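February 2, 2023

Finally got the bench sorted! I've been promising myself since before the holidays that I'd clear that back stretch along the wall, and today I did it, start to finish, with a cup of tea going cold in the corridor because I'm not allowed to bring it in (fair enough, my own rule, I put the sign up).

It was worse than I remembered. There was a stack of Sikora catalogues from two bosses ago, a bag of odd caps that fit nothing we own, three dead markers, and a timer that still beeped when I picked it up and scared the life out of me. All of it went in the bin or in the "somebody claim this" tub by the door. I gave it until June last time and the tub just got fuller, so this time it's two weeks and then out it goes.

Then I wiped down and started putting back only what I need for the buffer run. Pink tip box, rack, flask. I wanted to see how little I could get away with.
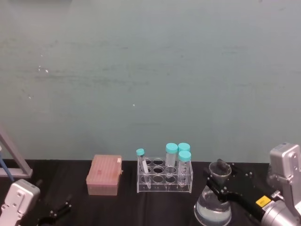 Bukola came past while I was standing there admiring it and asked if we'd been robbed. Bukola Ogunleye keeps the messiest bench on the whole floor, so I'm taking that as a compliment. She did have one good idea, though, and I've pinched it - keep the tips on the left and the rack on the right, every time, no matter who's working, so you can reach without looking. I've been shuffling things about every morning for years and wondering why I feel clumsy by lunch.

The wall is a disgrace, by the way. You don't see it when there's junk piled up in front of it and now I can't stop seeing it. Scuffs right across, and little white specks all over the place. I had a go at one of the smudges with a damp cloth and got nowhere, so I suppose it needs a proper coat of paint. I'll put in a request. The last request I put in was for a stool and that took so long I brought one from home. Same grey-green, they'll say, because there'll be half a tin of it in the basement somewhere. I wouldn't mind a nice cream, just for once.

Rang Flotley about the tip order while I had a minute. I'd asked for 12 boxes and they'd sent 2, with a very cheerful slip that said the rest was "to follow". The fellow on the phone was lovely and had no idea. He thought it might be on a truck out of Brostden, or it might be on a shelf in Brostden, and he'd call me back. He didn't call me back. We'll be right for the week if everyone goes easy, but I know this lot and somebody will take a whole box for a single plate.
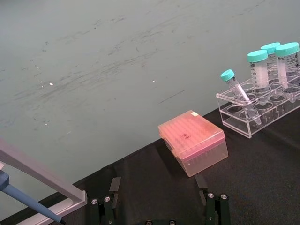

Labelling is my next crusade. I lost most of an hour last month to a tube that just said "new", and it was my handwriting, which I couldn't even be cross about. So from now on it's initials, date and what's in it, on everything. I got as far as looking at the tip box and felt a bit silly, as there's a small dark scribble in the middle of the lid and a little pale label up near the corner, and I couldn't have told you what either one was for. The big tubes with the teal caps have a perfectly good frosted patch on the side made for writing on, so there's no excuse there at all. I've put a fresh marker in the drawer and tied it to the handle with string, like they do with the pens at the bank. Bukola laughed at that too. We'll see how long the string lasts.

Wrote out the volumes on a card while I was at it, 50 for the wash and 300 for the main one, and stuck it inside the cupboard door. It used to live on the back of a glove box, and then somebody finished the gloves. You can guess the rest.
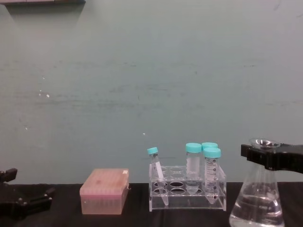
After lunch I did the cupboard underneath, which I hadn't planned on, but once I get going I can't leave off. Found the good funnel! It was behind the Fosent tubing that we were all going to use and never have. Also a birthday card for Bukola, signed by everyone and never given to her, so I'll have to work out what to do about that. It might do for this year if I stick something over the number.

My back's sore and my hands smell of wipes even after a shower. Soup for tea, too tired for anything else. Tomorrow I want to be in early and do the buffers before the phone starts, then ring Flotley again and ask for somebody else this time. Must remember to take my mug home.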